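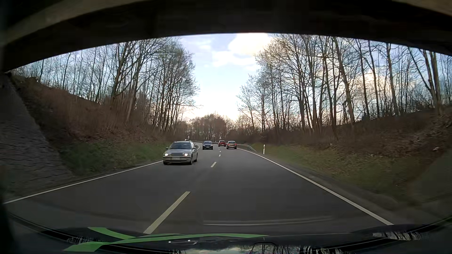
Figure 1. Two-lane road passing beneath a bridge, study area.

3.2 Estimated and reported travel time

We asked residents of three villages how long it takes them to reach the nearest grocery store, pharmacy and primary school. Questionnaires went to 300 households and 200 came back complete. Each adult gave one figure per destination, in minutes, and then kept a travel diary for two weeks in October. The diary form was adapted from the Distimance booklet, with the column for trip cost removed and a column for waiting time added.

Estimates were shorter than diary times for the grocery store and longer for the school. The pharmacy fell between the two. We first suspected that this reflected how often each trip was made, as frequent trips tend to be remembered by their best cases. Trip frequency explained part of the grocery result but very little of the school result. Parents who made the school trip every day still gave estimates well above their own diary entries.

The wording of the question may matter here. "How long does it take you to get to the school" was read by many parents as covering the whole errand — finding coats, parking, walking a child to the door. The grocery question was read more narrowly, as driving time only.
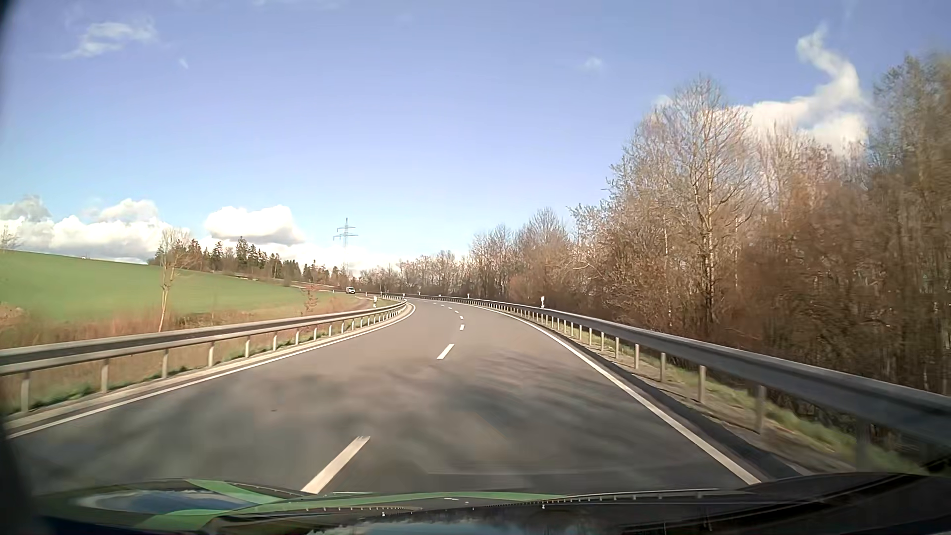
For this reason we recoded the school answers using the notes that respondents had written in the margin. Where a note mentioned parking or walking, the answer was marked as door to door. Guangming Deng and Svatopluk Hrubý coded the notes separately, and disagreements were settled by rereading the diary for the same household. After recoding, the gap between estimated and reported time for the school trip narrowed but did not close.

Follow-up interviews were held with 100 respondents. They were shown their own estimate next to the median from their diary and asked to comment. Most accepted the diary value. A smaller group held to the estimate and described the diary weeks as unusual, citing school holidays, illness or a borrowed car. Older respondents were more likely to answer in terms of departure time ("if I leave by nine I am home for lunch") than in minutes, and the form made no allowance for this.

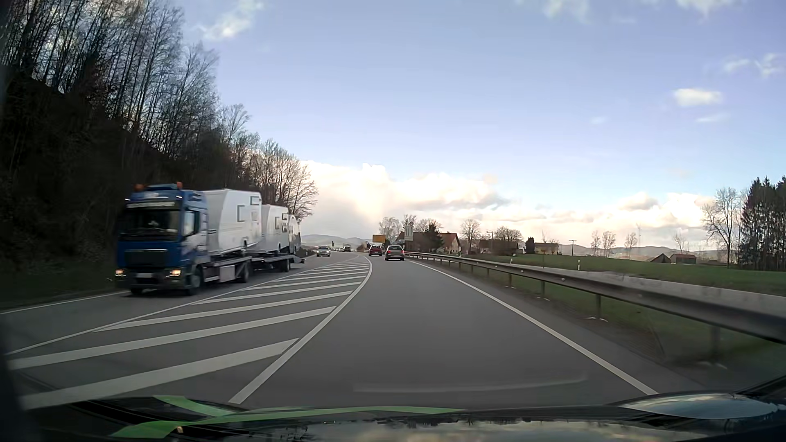
Nawal Mansour told us that she had never thought of the pharmacy as a trip of its own: "I go when I am already out, so what am I supposed to write down?" Answers of this kind were left in the sample and coded as linked trips. They are treated separately in Section 3.3, along with diaries in which a single outing covered more than one destination.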